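Ma check-list d'inspection avant d'envoyer un manuscrit – version commentée

Roman passé au contrôle : Clesow, 44 chapitres (oui, je sais).

1. Point de vue. Un seul par scène. OK partout sauf au chapitre 3, où je saute dans la tête de l'aubergiste. À reprendre.
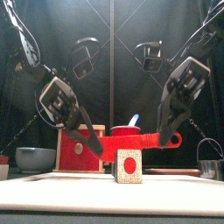
Deux bras de robot, un objet rouge tenu à deux.

2. Dialogues. Je lis tout à voix haute. La dispute de Jarkau passe bien, mais j'ai barré 4 « soupira-t-il » sur une seule page !

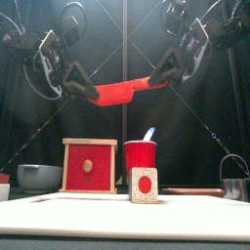
3. Objets. Tout ce qui compte dans l'intrigue doit être entre les mains de quelqu'un, et le lecteur doit savoir de qui. Dans ma scène du vol, la clé changeait de poche toute seule, la honte. Maintenant je me figure un échange comme avec cet ustensile rouge, pincé à chaque bout : tant que les deux tiennent, on reste dans la scène. Corrigé.

4. Sous-texte. Pas sûre de moi. Le mensonge de Lozano se voit peut-être trop tôt – à faire relire.
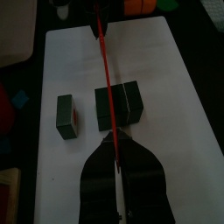

Memstead m'a répondu que le mensonge se devinait dès la première réplique, et que c'était tant mieux, on a envie de le voir se faire prendre. Bon, je laisse !

5. Fin. Pas encore contrôlée.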